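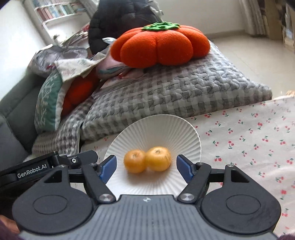
Merle Ruddock told us in the first review that fruit left on a plate gets eaten and fruit in a bowl in the kitchen gets forgotten, and could we please look into that before picking a topic on cushions. So we did. Sort of.

Project: snacks in the sitting room, group 3, November

What we wanted to know -- does putting mandarins out where people sit change how many get eaten. Two mandarins on a white plate with a ribbed rim, cherry tablecloth under it, sofa close by. Pumpkin pillow stayed, Sandra said it makes the place feel lived in.

Method. Plate refilled every evening, tally on paper. 17 evenings in all. Gilang did the weighing, I did the typing (sorry). One evening missing, the sheet got lost.

Problems
-- peel. No place for it, needs a second dish
-- paler fruit got picked last, we think color matters but didnt test it
-- 200 g of fruit is to little for a whole household

Budget: zero, fruit from home.

Still to do: kitchen bowl comparison, same number of evenings. Bernd has the tally sheets, graph goes in the appendix once he scans them.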